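Cahier d'atelier, avril
Unité de transformation, site de Garura

Reprise des notes après l'arrêt de mars. Objet de l'entrée : mise au point du séchage des tranches de mangue pour les productrices du groupement, et calcul du prix de revient avant le marché de Larnen.

8 h. Pesée des fruits à l'arrivée. Lot de 140 kg, livré par la coopérative de Dirno, maturité inégale. Les fruits trop mous partent en purée, à comptabiliser à part. La dernière fois, la purée avait été fondue dans le lot principal et le coût au sachet ne voulait plus rien dire.

Découpe à la main, lames affûtées la veille. Épaisseur visée : 8 mm. En pratique les tranches du bord sortent plus fines et sèchent trop vite. On les retire en cours de cycle, ce qui oblige à ouvrir la porte et fait tomber la température. À revoir : gabarit de coupe, ou deux cycles distincts.

Séchoir Shawky, réglage 60 °C, ventilation au cran 3. Chargement en une seule couche. Rotation des claies toutes les deux heures, haut vers bas. Le cycle complet a pris 20 heures, coupure de courant comprise. Consommation relevée au compteur avant et après, reportée sur la feuille de coûts.

Coûts. Trois postes posent problème.
- L'emballage. Le sachet refermable pèse presque autant que le fruit dans le prix de revient. Essayer le sachet thermosoudé simple pour la vente au détail et garder le refermable pour les boutiques.
- Le temps de travail. Les participantes ne le comptent toujours pas. Tant que la ligne reste à zéro, la marge affichée est fausse. J'ai ajouté une colonne obligatoire dans la feuille, par demi-heure.
- Le transport jusqu'à Larnen, payé jusqu'ici par celle qui fait le trajet, sans reçu. Passer par la caisse du groupement, avec un carnet à souches.

Formation de l'après-midi : 32 inscrites, salle pleine. Exercice sur la séparation entre caisse de l'activité et argent du ménage. Bien compris sur le principe, moins bien sur les avances entre parentes. Prévoir un cas pratique écrit avec une dette familiale dedans, et le faire jouer à deux. La partie sur le crédit fournisseur était trop longue, à couper.

Point microcrédit. Deux demandes en attente pour l'achat d'une thermosoudeuse. Je préférerais une seule machine partagée avec un planning d'utilisation, au moins jusqu'à la fin de la saison. Les dossiers individuels reposent sur des volumes de vente que personne n'a encore atteints. Demander au fournisseur de Dirno s'il accepte un paiement en plusieurs fois et sous quelle garantie.

Étiquetage. Manquent toujours le numéro de lot et la date limite. Sans ces deux mentions, la boutique de Larnen refuse la mise en rayon. Tampon dateur commandé, pas reçu. En attendant, inscription au feutre indélébile, avant remplissage du sachet.

À faire avant la prochaine séance :
- recalculer le prix du sachet avec la main-d'œuvre ;
- tester la coupe par gabarit sur un petit lot ;
- relire le règlement de caisse avec le bureau du groupement ;
- nettoyer les filtres du séchoir ;
- photocopier les fiches de stock, format paysage, l'autre est illisible une fois rempli.

Question ouverte : faut-il fixer un prix unique pour tout le groupement ? Pour : lisibilité au marché, pas de concurrence entre voisines. Contre : les qualités ne sont pas égales et celles qui trient mieux y perdent.
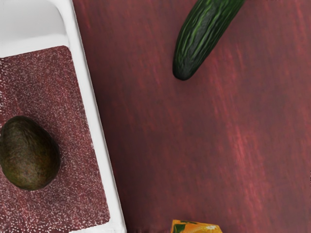

Note ajoutée en marge par une collègue : pour le prix unique, je serais d'avis d'attendre que la colonne main-d'œuvre ait été remplie sur un cycle entier. On pourrait aussi partir sur deux catégories, premier choix et tout-venant, avec un prix plancher pour chacune. Et le carnet à souches doit rester au local, sinon on ne le reverra pas.

Cahier d'atelier Garura – Contact : secrétariat de l'unité – Tous droits réservés – Retour en haut de page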